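Small parts storage > Enclosures and containers
Topic: White rectangular block, small cap on one end - which way up to store?

quoinpost
Posts: 166
I am sorting a drawer of white plastic and foam parts and want a consistent rule for anything long, plain and rectangular. At present half are laid flat and half are on end, and the shelf labels agree with neither. Two views from the same bench. In the first the block is lying down, with the small cylindrical cap at its right-hand end. The second is close in on something tall and white that leans to the right.

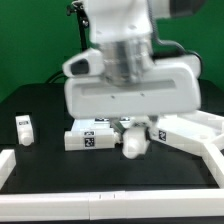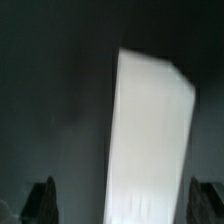 RE: Orientation

dunlin_4
I would store flat. A long block on end has a small footprint and a high centre of gravity, and on a smooth shelf it will go over the first time the drawer is pulled quickly. With a cap on one end you also have to decide whether the cap is up or down, and cap down is a poor base on anything.

Is the second one the same item? I can't tell from the picture.

quoinpost
Treat them as separate for the purpose of the question. I want one rule for the lot.

hexkey_m
Disagree with flat as a default. Flat storage wastes depth. My shelves are Rantala units, 10 to a bay, and with long parts laid down I get one layer per shelf and a lot of air above it. On end, in a divided tray, the same parts take a third of the area. The dividers do the work of keeping them upright, so the footprint argument does not apply.

dunlin_4
It applies as soon as you take one out and its neighbour leans into the gap. A leaning part sits on one edge, and in foam that edge will take a set if left for long enough. I had this with a tray left untouched until December. Plastic is less of a concern.

tallowfield
Before anyone settles orientation, what is the second item made of? To me the top looks slanted, with the corner on the right clipped or bevelled. If that is a real bevel, it gives you a keying feature and you can put every part in the tray the same way round. If it is a stack of paper, none of this is relevant and it should be in a box.

hexkey_m
The edges are too soft to say. I would not specify a tray from that picture. There are faint vertical streaks low down on it that could be folds, or could be blur. Measure the part.

quoinpost
Agreed, I will put a calliper on it. For the capped block the question stands.

RE: Caps

tallowfield
For capped parts I use the following and have had no complaints from the other people at the bench:

1. Lay the part flat, long side to the front of the shelf.
2. Put all caps to the right.
3. Leave a finger's width between the cap and the side wall.
4. Label the shelf edge, never the part.

Step 3 matters more than it looks. A cap pressed against a side wall carries the load every time the drawer is closed.

dunlin_4
Seconded, except that I put caps to the left. I am left-handed and pick up by the plain end.

hexkey_m
Caps to the left means the label on the shelf edge reads in the opposite order to the part. Pick one convention for the whole bay.

dunlin_4
That is what I have done. The convention is left.

RE: Trays and liners

quoinpost
Assuming flat for capped parts and on end for plain ones, is there a tray that takes both? I have looked at the Pravex 813, which has removable dividers, and at the Cloller equivalent, which has fixed ones.

hexkey_m
Pravex. The dividers lift out, so you can run one half of the tray open for flat parts. Fit a 2 mm liner, dark if you can get it. White parts on a white liner are difficult to see under strip lighting and the small ones get missed when the tray is checked.

tallowfield
Wamura sell a charcoal liner by the metre. It cuts cleanly with a knife and a steel rule. Cut it slightly undersize or it will ride up at the corners.

dunlin_4
I would still lay the plain ones flat.

quoinpost
Noted. I will order one Pravex tray and the charcoal liner, set half of it each way, and post the calliper readings for the second item when I have them. Caps to the right.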